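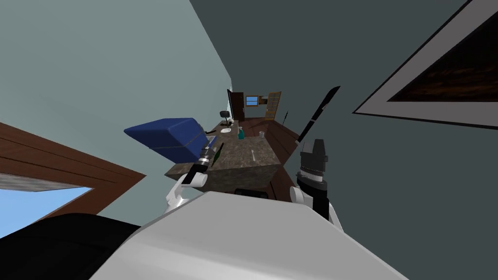 4. Checking the arms in the simulator before you power the real ones

Skip this section and you will probably break something. The Hillura kitchen model is the one our shop settled on for a first check of a two-arm build, mainly because the island is cluttered enough to show you where your numbers are wrong. With both white arms raised on either side of the granite top, the head view should give you the bottle near the left gripper, the knife beyond the right one, and a good piece of the robot's own body across the bottom. If your body model doesn't show up in your own view, your head mount offset is still at the default and nothing you measure from here on will match your build.

A word about what the simulator is worth. It is good at catching wrong signs, swapped arms and bad link lengths. It is poor at friction, cable drag and anything that bends. The Nandus release notes claim "bench-accurate contact." Ghassan Saab and I ran the same pick 113 times in the simulator and then tried it on the bench in Hedumville, and the two didn't agree closely enough for me to repeat that phrase with a straight face.

Before you start

You need Nandus installed (section 2), your measured link lengths (section 3), and the arm power supply unplugged from the wall. The switch on the supply is not enough. Ours has been left on by three different people, including me.

Steps

1. Open Nandus and load the Hillura kitchen. The first load is slow. On the shop laptop it takes nearly 9 minutes, and the progress bar tells you nothing useful.

2. Enter your link lengths in millimeters. The Correa import tool will offer to fill them in from your drawing. Decline, and type them yourself.

3. Set the head tilt to match your mount. Look straight down your own build with a level on the bracket and write down the angle you get, then use that one.

4. Move the left arm only, by 5 degrees at the shoulder. Watch which arm moves.

NOTE: If the right arm moves, your channels are swapped. Fix the wiring map, save it, and start again from step 1. Swapping the names on screen makes the display look right and leaves the real arms wrong.

5. Do the same for the right arm, then for each wrist in turn.

6. Bring the left gripper toward the bottle at the lowest speed setting. Stop short of it. Read the gap on screen and compare it with the gap you worked out from your link lengths. More than 40 millimeters apart means a length was typed wrong, and it is usually the forearm.

7. Close the gripper on the bottle and lift. A clean lift here tells you the fingers are lined up. It does not tell you that your real fingers will hold a real bottle.

8. Run the full loop without touching anything and let it go until the counter in the corner reads 3,448 steps. The joint log should show no limit warnings. One warning is a failed check, whatever the green banner says.

CAUTION: Leave the knife alone. It is in the kitchen model and the software will happily let you pick it up. Do not build a routine around it and do not carry that routine over to the bench. A home-built arm with hobby-grade brakes has no business holding a blade, and the shop rules forbid it.

CAUTION: The simulated arms pass through the simulated body in some poses and no warning appears. Check for this by eye with the view turned to the side. On the real machine the same pose will crack an elbow cover.

If the check fails

Reload the model once. If it fails the same way again, the fault is in your numbers. If it fails differently each time, save the log and close Nandus completely — the reset button does not clear the old joint offsets, although the menu says it does.

Last tested on the shop laptop 2020-08-24. Later versions may behave differently, and I would not assume better.

Go on to section 5 only with a clean log from step 8.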